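Right, thread time. I have spent all of August trying to get rid of half of what I own and I have opinions. Mute me now if you like your cupboards full.

Background: we're moving from the house in Pirham to a flat with 2 bedrooms and one (one!) cupboard. The cupboard has the boiler in it. So that's the storage situation.

I started with books because everyone says don't start with books. They're right, don't start with books. I sat on the landing for an entire afternoon rereading a paperback about a lighthouse murder that I didn't even like the first time.

Final book tally was 81 out the door. I've already bought one back from the charity shop. It was £2 and it had my own bus ticket in it.

Next was the kitchen. How many garlic presses does a household need, given that we always just chop it? We had a drawer that wouldn't open and it hadn't opened since Easter, and when I finally got a ruler in there to push things down it was a potato masher. Standing up. On purpose, I think.

My friend Nuala Lynch moved last year and gave me her rule: if you'd have to explain to a stranger why you've kept it, it goes. Great rule, except I love explaining things to strangers, hence this thread.

Things I kept under the Lynch rule by cheating:
a jar of foreign coins
my gran's egg slicer
the good box (if you know, you know, it's a very good box)
a single curtain

The curtain is lovely. I will not be taking questions on the curtain.

OK now bags, because bags were the real shock. We have been putting bags inside other bags for years and then putting those behind the door. I pulled them all out on Thursday thinking it'd take five minutes and I missed my lunch. 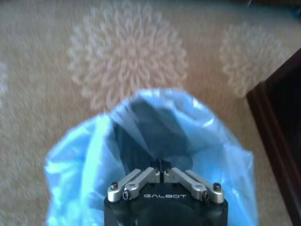

blue bag, open for business

My system, such as it is: one kind of bag for charity, one for the tip, one for "ask Mum". The ask Mum bag is a trap. Mum wants all of it, and then at Christmas she gives it back to you.

Someone in my replies says to take a photo of sentimental stuff and then let the thing itself go. I tried it with my school reports and now I have 33 photos of school reports on my phone AND the school reports. "Chats." Thank you, Year 8 geography, noted.

Selling things online, a short rant. I listed a lamp for £15. First message: "is this available". Yes. Second message: "would you take £2". No! Third message, same person, next morning: "is this available".

The lamp went in the end to a very nice man who came on a bicycle. He'd brought a rucksack that was clearly far too small and he rode off with the shade on his handlebars. Hope they're both well.

Clothes. I'd been dreading clothes, but once I got going I was ruthless. The jeans I was going to fit into again have gone. The interview blouse with the bow has gone. I kept every single jumper, obviously, I'm not made of stone and the new flat faces north.

If anyone wants to know how to fold a fitted sheet, I don't know either. I watched a video twice and mine still came out looking like a pudding.

The loft nearly finished me off. There's a suitcase up there that came with the house and I'd always assumed it was empty. It had another suitcase in it. THAT one was empty. I felt weirdly let down.

Also in the loft: the Christmas tree stand we replaced last December because we'd "lost" it. So we now own two tree stands and are moving somewhere with no room for a tree.

The tip deserves its own post. You have to book a slot now, and I turned up early and got sent round the block, fair enough. But the chap on small electricals looked at my box of chargers and just said "oh dear" very gently, and I've thought about it every day since.

Chargers, by the way: I kept four. One of them fits something. I'm going to find out what.

Progress as of tonight: you can see the spare room floor, the hall is passable if you go sideways, and the kitchen drawer opens. It opens so well that we've started putting things in it.

Still to do: the shed (no), the bathroom cabinet (how many half-used sun creams, and are they all from the same holiday?), and whatever is on top of the wardrobe. I can see a corner of it from bed. It's been up there so long that neither of us wants to be the one to ask.

Van's booked, boxes are coming tomorrow. If you're local and want a tree stand, a garlic press or a masher, shout. The curtain is staying with me.

Edit: garlic press gone! Still two left.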